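Falla Quarterly: Questions Our Readers Ask

How do I subscribe?
Fill in the card at the back of any copy, or write to us at the Hularcombe office and we'll happily set you up. A subscription runs for a full year, and we'll send a friendly note before it ends so it doesn't lapse on you.

Can I send in a story or an essay?
Please do! We love hearing from new writers, and we read everything that comes through the door. Keep it under 1,000 words if you can — a little over is fine, we won't be getting out a ruler — and put your name on every page. Harsh Maurya answers all the letters himself, so give him a few weeks.

My copy never came. What now?
Oh dear, we're sorry. Drop us a line with your address and we'll mail another one, no charge. Folks out in Niltcombe sometimes get theirs a bit later than everyone else.

Do you sell back issues?
We do, though the July issue is nearly gone.
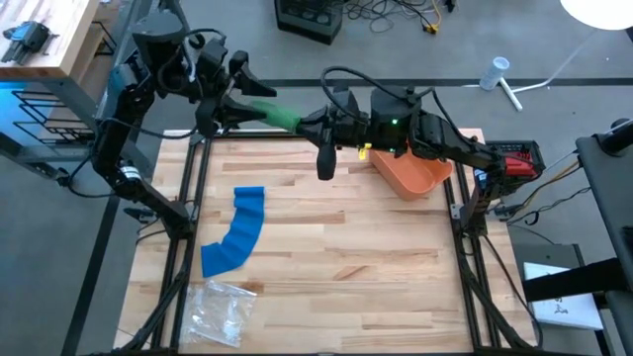 Issue 222

May I reprint something in my club newsletter?
Usually yes, as long as you ask first and credit the writer. Poems are the exception — those stay with the poets, so we'll pass your note along to them.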